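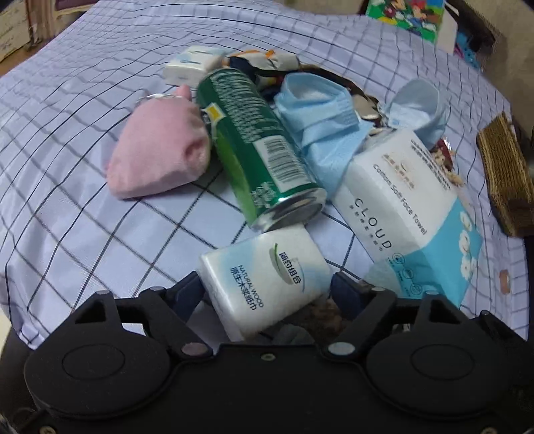
3.2 Materials and arrangement

The sorting surface was covered with a white cloth printed with a grid of thin black lines. A plain cover had been used in the first sessions at Vanside, and observers there found it difficult to agree on where one object ended and its shadow began. The grid gave them a common reference. It was not treated as a measuring scale, as the fabric was laid by hand and was not pressed flat between sessions.

Objects were drawn from the pocket and handbag inventory compiled at Trornham, which lists 1775 items in 27 classes. Three properties were recorded for each item: whether the outer surface yields under light pressure, whether it is glossy, and whether it carries print. Figure 3 shows one cluster. The drink can, lying on its side, was coded as rigid and printed. The tissue packs were coded as yielding, glossy and printed; the wrapper of the nearer one bears the words NATURAL WOOD together with Chinese text. The pink plush pouch was coded as yielding, matt and unprinted. Its thin chain was entered as an attachment and given no code of its own.

Crumpled wrappers presented the main difficulty. In the Kong scheme, a wrapper without contents is classed as waste and removed before sorting begins. We kept such pieces in the cluster, in line with the practice set out by Bamby, and asked participants to decide for themselves whether they belonged with the tissues, with food packaging or in neither group. The white and orange wrapper in Figure 3 falls under this rule.

No minimum distance between objects was imposed. Contact and partial overlap were allowed provided that some part of every item could be seen from above. Coding was carried out by 2 observers working separately, and disagreements were settled by Siu-ming Fu, who had taken no part in laying out the objects. Most disagreements concerned gloss, in particular on thin plastic film, where the appearance of folds changed with the angle of view.

Figure 3. Cluster of small household items on the gridded cloth, including a green drink can, two tissue packs, a pink plush pouch and a crumpled wrapper.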